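Skikska Project Report – Toy Sorting with Hand Grippers
Print this page | E-mail this page
Filed under: Student Projects > Robotics Club

So my part of Skikska was the demonstrations, and I want to write up how that went before I forget the annoying details. Our group was me, Taner Işık and Geum-ok Kang, with Morenike Iyamu as our advisor (thank you for reading all three drafts!). The idea is pretty simple. You pick things up with a gripper in each hand, you record the whole thing, and later a model tries to learn the same moves from the recordings. We picked toy cleanup as our task, which sounded easy in October.

Taner wanted to do everything on a lab table, but we'd already seen the Malletetti team do tables last year, and I kept arguing that real kids' toys end up on beds and couches. A soft surface is a lot harder! Push down with a finger and the toy sinks, or the sheet bunches up and comes along with it. I won that argument and then complained about it for weeks.

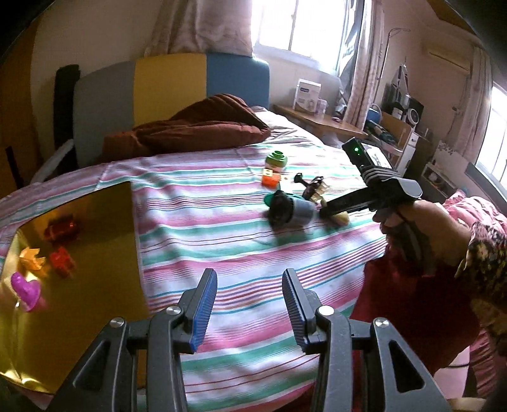

Fig. 1 – Both grippers over the toys on the striped sheet, gold board at left.

The gold board was supposed to be the drop zone. It's nice and flat, so small pieces stay where you put them, but it's also really shiny, and Geum-ok worried the reflections would confuse the model. We kept it for the first batch and switched to a plain mat for the second – same toys, same bed – so we could compare. The small star and heart pieces gave me the most trouble on either one. If you come in too steep you just pinch fabric. I ended up tilting the gripper low and sliding in from the side, and after that I dropped way fewer of them.

We finished with 214 recordings that we trust. I threw out anything where I bumped one gripper into the other, and Taner trimmed the long pauses at the start where I was deciding what to grab (sorry, Taner). Labeling took 2 evenings and a lot of chips.

The model does fine on the blocks now and still misses the tiny stuff. Next I want to try it with the blanket pulled up over part of the bed, and Geum-ok is already rewriting the labeling script so we can add that without starting over.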